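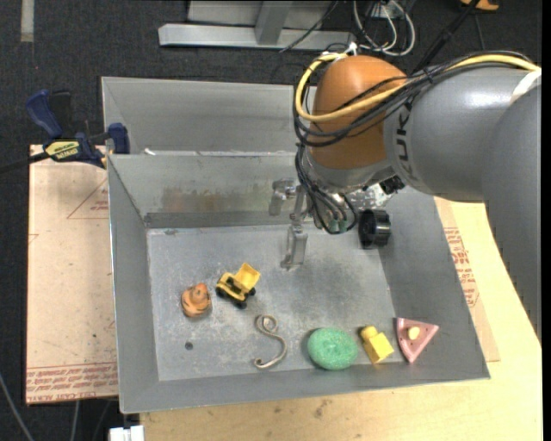
Thread about my visit on Monday to the open day of the Ellow lab. I went with my colleague Nghĩa Thân and I promised him to write down the notes, so I put them here. (1/10)

The first demonstration was bin picking. The arm is a KUKA with a gripper of two fingers, and it must take toys from one metal bin and put them in the other. The objects are mixed with purpose: a dump truck, a striped animal, a metal hook in form of S. (2/10)

The students call the program Musus. It learns from its own attempts. They told us that it made 400 grasps for each new set of objects before they show it to visitors. (3/10)

I asked which object is the most difficult. I was sure they would say the hook, for it is thin and lies low. The answer was the round green one. It is wide and flat, and the fingers close over it and come back with nothing. (4/10)

Nghĩa asked about speed. One pick takes 4 seconds when the plan is good. When the program is not certain it waits longer, and you can notice this waiting very well. The children in our group began to shout advice to it. (5/10)

We watched 20 picks. The truck was taken at the first try, by the raised bed. The pink triangle was pushed into the corner two times before the gripper got it. (6/10)

A thing I liked: the bins are ordinary sheet metal, scratched, with a rust-coloured stain, and one is held with a bar clamp. In our company we would have spent one month on the fixture before the first test. (7/10)

The second room was Yorath, the mobile base. It was charging during our visit, so I cannot say much. There was a good poster about the maps. (8/10)

Question for those who work with grippers: has somebody tried soft fingertips for flat round parts? At Stinda we have a similar problem with lids, and suction is not permitted on that line. (9/10)

The next open day is in June, free, with 40 places. You must write to the lab to reserve. I will go again and I will bring one of our lids. (10/10)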